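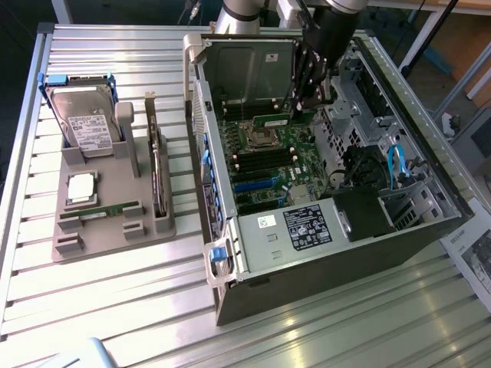 Replacement Planning for Office Computers: Speaker Notes
Spring meeting of the Bundberg Library Association
Speaker: Chrysanthi Politis, Office of Shared Services
Notes revised 2020-04-13

Slide 1. Opening

Thank the chair, Dougal Dalgleish, and the host branch. State that the talk covers desktop computers only. Laptops, printers and self-checkout stations fall under separate agreements and will be discussed by Ifigeneia Raptis in the afternoon.

Ask that questions on individual branch budgets be held until the end.

Slide 2. Where the association stands

The association's member libraries hold 800 desktop computers between them. Until last year each library bought its own, on its own schedule, and kept its own list. Some of those lists were spreadsheets. One was a card file, and it was in better order than most of the spreadsheets.

Explain that a combined list now exists and that every member director has received a copy. Corrections should go to Ifigeneia Pappas, with the asset tag number in the subject line. Please do not send corrections by phone.

Slide 3. What replacement has cost us

The purchase price is the part that appears in the budget. Staff time does not appear there. When a branch replaces its public computers all at once, the reference desk loses stations, the booking software has to be set up again, and patrons with saved print jobs have to be helped one at a time.

Pause here. Directors of smaller libraries will recognize this and may wish to comment.

Point out that buying everything in a single year also guarantees that everything grows old in the same year. Several members are in that position now. A library that spent its whole equipment line at one time will face the same request again, usually before a different board.

Slide 4. The proposed cycle

Under the proposal, each desktop is planned for 6 years of service. A portion of the fleet comes due every year, so that the annual cost to each member stays level. Directors will receive notice 60 days before any machine in their building is scheduled to be changed.

Six years is longer than the Ziltance leasing agreement allowed. Be ready for this question. The answer is that the lease term was set by the lessor to suit its own resale, and was never based on how our staff or patrons used the equipment. Catalog searching, word processing and email make modest demands.

If asked whether the cycle is binding: no. A director may keep a machine longer or request earlier replacement in writing.

Slide 5. Repair before replacement

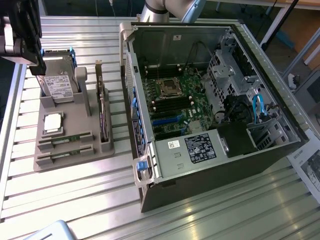
Desktop tower with the side panel removed. The processor socket and memory slots are empty.

Keep this slide short. The point for directors is that a desktop is made of parts, and that a fault in one part need not end the life of the whole machine. Memory and drives are the usual candidates for exchange. A main board fault on an older unit will normally mean retirement.

The repair decision rests with Shared Services. Branch staff are asked to report the symptom, label the machine and leave the case closed.

Slide 6. Data on retired machines

Staff computers may hold personnel records, donor correspondence and patron accounts. Drives from staff computers must be erased before a machine leaves the building, and a signed record of the erasure must be kept with the disposal form. Drives that cannot be erased are to be destroyed.

Public computers follow the same rule. Patrons do save tax returns and medical letters to the desktop, whatever the sign says.

Ifigeneia Giannakopoulos has drafted the form. Copies are on the table by the door.

Slide 7. Disposal and donation

Equipment bought with state funds may not be given away without a board resolution. Equipment bought by a Friends group usually may, though the original gift letter should be checked. Two members have had difficulty on this point, and the model resolution in the handout was written with their help.

Recycling pickup is arranged through Grirus under the existing county contract. Members outside the county should call our office before making their own arrangements.

Slide 8. Decisions requested

Members are asked to vote on 2 items:
Adoption of the replacement cycle, beginning with the next budget year.
Use of the common disposal form by all member libraries.

Remind the meeting that proxies must be handed to the secretary before the vote is called.

If time is short, omit Slide 7 and refer members to the handout. Torres branch has asked for a separate visit on donated equipment, and other branches may join it by signing the sheet at the back of the room.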